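Séance 4 : la cristallisation du sucre, ou pourquoi vos sirops vous trahissent

Bon, on reprend là où on s'était arrêtés, c'est-à-dire au moment où la moitié du groupe avait un fondant lisse et l'autre moitié du sable. Je vous remets ici ce que j'ai dit un peu vite à la fin du cours, avec deux ou trois choses que j'avais oubliées. Ceux qui étaient absents peuvent récupérer la fiche de pesée auprès de Yaryna Zhuravel, elle a gardé le classeur.

Le saccharose, une fois dissous dans l'eau chaude, ne demande qu'à redevenir solide. Quand on cuit un sirop, l'eau s'évapore, la concentration monte, et au refroidissement on se retrouve avec beaucoup plus de sucre dissous que l'eau ne peut normalement en contenir : c'est la sursaturation. Un sirop sursaturé peut rester tranquille très longtemps, et puis il suffit d'un grain collé sur la paroi, d'un coup de cuillère, d'une poussière, et tout prend d'un coup. Vous l'avez vu en mars avec la casserole de démonstration (je n'avais pas prévu que ça parte aussi vite !).

Pour calmer le jeu, on ajoute ce qu'on appelle un anticristallisant. Le plus courant est le sirop de glucose, dont les molécules viennent gêner l'empilement du saccharose. On peut aussi mettre un peu d'acide, citron ou crème de tartre, qui casse une partie du saccharose en glucose et fructose, c'est l'inversion. J'ai une petite préférence pour le glucose parce qu'on sait exactement ce qu'on met, alors qu'avec l'acide tout dépend du temps de cuisson.
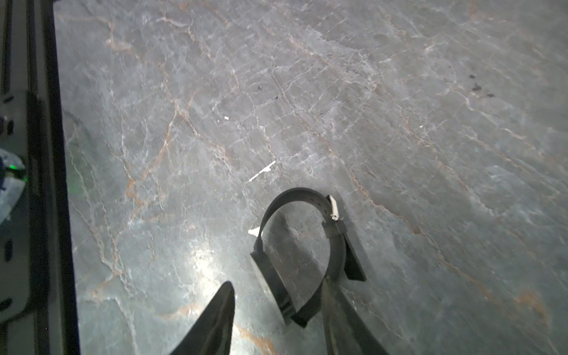

Passons au refroidissement, la partie que vous bâclez tous. Pour un fondant, on cuit au petit boulé et on laisse descendre sans toucher à rien avant de travailler la masse. Si on remue trop chaud, peu de germes se forment, ils ont le temps de grossir, et on sent les grains sous la dent. Si on attend, les germes apparaissent en foule et restent minuscules. Le marbre est parfait pour ça, il tire la chaleur vite. Par contre, sur une pierre grise et polie comme celle-ci, avec toutes ces veines blanches et rouille et un reflet au milieu, allez donc repérer un filet de sirop figé ! Passez la main bien à plat, vous le sentirez avant de le voir. Et on huile très légèrement, ou on humidifie, selon la recette.

Côté proportions, la base que j'utilise pour l'exercice : 100 g de sucre, 47 g d'eau, 8 g de glucose. C'est ma formule de cours, vous en trouverez d'autres, celle du manuel Bošković est plus riche en glucose et donne une pâte plus souple. Multipliez selon votre casserole, mais gardez une quantité suffisante pour que la sonde trempe vraiment, sinon elle vous raconte n'importe quoi.

Pour la prochaine fois : refaites le fondant chez vous en deux versions, avec et sans glucose, et notez la texture le jour même puis le lendemain. Apportez-en un petit morceau de chaque dans du film. On attaquera les caramels mous, donc révisez aussi la différence entre caramélisation et réaction de Maillard, je vous interrogerai à l'oral.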